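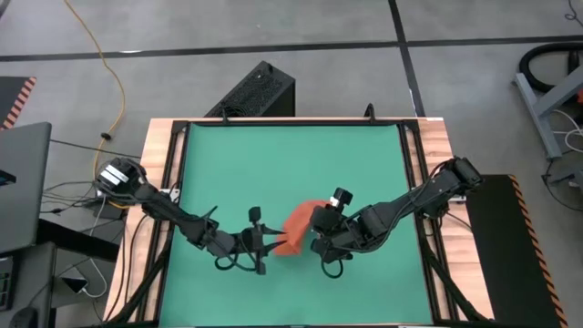
by M. Awwad

Quick one this month, I'm typing between die cuts. The Pilen card swap is closed and we ended up with 263 cards in the box, way up from July. Thank you thank you! Sorting them now. If yours had a bulky bow on the front, it may arrive a little squashed, sorry.

Favorites so far: lots of kraft bases, lots of vellum. Somebody did a whole night sky with white gel pen and one strip of silver washi. So simple. Want to copy it for my December pages.

On to the sketch. Two photos, one wide strip across the bottom, title tucked up on the left. I turned it sideways for mine and used three papers from the Sandus pad, the plaid one cut way down becuase it was taking over. Journaling on a pull-out tag. Stitched the edge by hand, took forever, would do it again.

Adhesive note: the dots I used last time did not hold on the glossy cardstock. Went back to wet glue, thin line, heavy book on top overnight. Fine now.

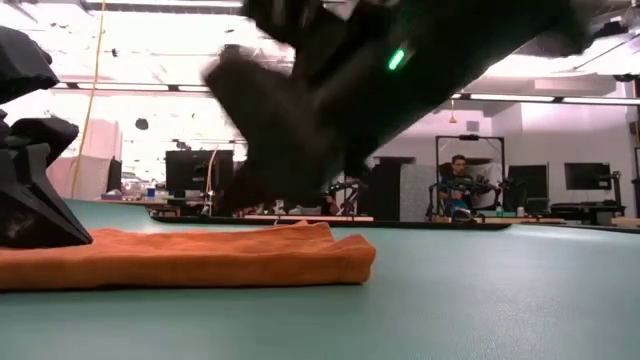 Dates and bits

Next swap theme is "thank you" cards, A2 size, any style. Send five, get five back. Envelopes included please, not stuck on.

Pratari kits: 60 packed, a few still left. Same price as before. Reply to this email and I'll put your name on one.

Sketch gallery is up to 111 layouts, go look and leave a comment for for someone new.

More when the box is mailed. Off to find my bone folder again.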